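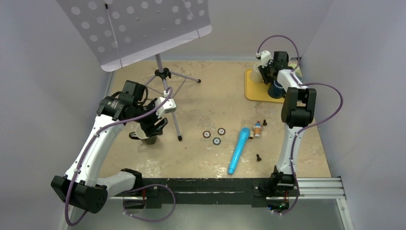
Figure 7. Cup and tray on the table, with the music stand set up at the left.

Section 3. Mugs, Tray and Music Stand

3.1 Scope
This section applies to the shared refreshment and practice table at the Covness and Bikville sites. It covers the ceramic mugs, the yellow tray and the Ravik music stand. Kettles and water containers are addressed in Section 4.

3.2 Before You Begin
Clear loose sheet music from the table. Confirm that the mugs have been washed and are fully dry. Mugs that are still damp shall be returned to the drying rack.

3.3 Placing the Tray and Mugs
1. Wipe the tabletop with a soft cloth and allow it to dry.
2. Lay the tray flat toward the back of the table, at the right. Do not let it extend past the table edge.
3. Pick up one mug at a time by the body or the handle. Do not carry several mugs by hooking the handles together.
4. Inspect the rim and the foot ring - the raised circle on the underside. Speckling and light wear are acceptable. A mug with a crack or a sharp edge must be withdrawn from use.
5. Turn the mug upside down and lower it onto the tray. Group the mugs closely, leaving enough room for each handle to be reached.

Note: Handles may extend over the surface of the tray but should stop short of its rim.

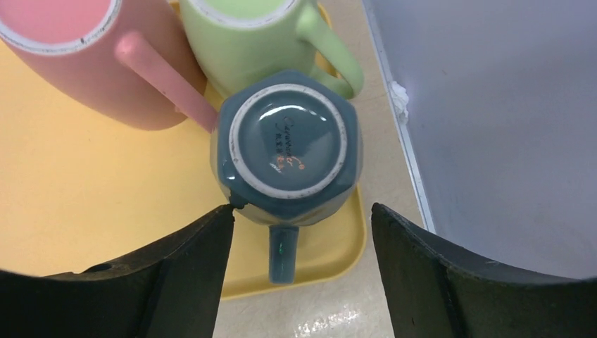
3.4 Maker's Marks
Some mugs carry a printed mark on the recessed base, inside the foot ring. Do not scrub this area with an abrasive pad. Inventory labels, where used, are to be placed on the tray and never over the mark.

3.5 Positioning the Music Stand
1. Spread the three legs of the tripod fully and tighten the collar where they meet.
2. Place the stand at the left of the table. Check that all three feet rest on the tabletop.
3. Tilt the perforated desk to a suitable angle.
4. Load the desk with no more than 200 sheets of standard paper.

Caution: Keep filled cups away from the legs of the stand. A leg that is knocked may tip both the stand and the cup.

3.6 Replacement
Replacement mugs and trays may be ordered through Daza. Requests received in February are filled with the spring order.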